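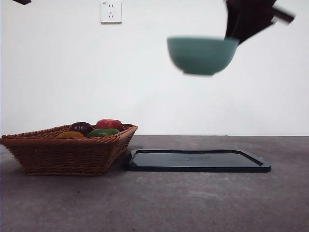 Why did my aunt leave Detville in the middle of April? She left to get the accordion back.

That was how she put it to me on the phone, anyway, at 3 in the morning, with a bus idling behind her. My aunt Shek (she picked the name herself at nineteen and we all gave up arguing) had sold the thing to a man named Thắng Vũ for 200 dollars, and she'd been sorry before he got it down the porch steps. It was red, it weighed as much as a first grader, and the low G stuck whenever it rained. My grandfather had played it at every wedding in the county, including two he wasn't invited to.

"He lives in Jestness," she said. "I have his address from the check."

"Jestness is 1190 miles away!"

"Well, I know that, honey, I'm at the bus station."

So of course I went after her. I was between jobs, my car was mostly fine, and I figured I could catch her at one of the long stops. I missed her at the first one by the length of a cheese sandwich. At the second one the lady at the counter remembered her right off, because Shek had taught her to whistle with two fingers, and she showed me, and a baby woke up. I bought gum to be polite and got back on the road.

I finally pulled up in Jestness the next evening, and there she was, sitting on a stranger's front step with her shoes off, eating soup out of a mug. Thắng Vũ was next to her. He was 70 if he was a day, with big careful hands, and he had the accordion on his knees. His dog, Ovo, was lying on my aunt's coat like he'd paid for it.

"He won't sell it," Shek told me, before I'd even shut the car door. She didn't sound upset.

"I fixed the G," he said.

I asked him to prove it (I'd been driving a long time and I wasn't at my best). He played the waltz my grandfather always finished with, the one that goes up when you think it's going to come down, and that low note came out round and clear every single time. I hadn't heard it like that since I was small enough to stand on somebody's feet. Shek kept time on the mug with her spoon. When he stopped she told him he was rushing the middle, and he said show me, then, and slid the straps off his shoulders and onto hers.

I went in to find myself some soup. They were still arguing over the middle part when I came back out, so I moved the dog over and sat down.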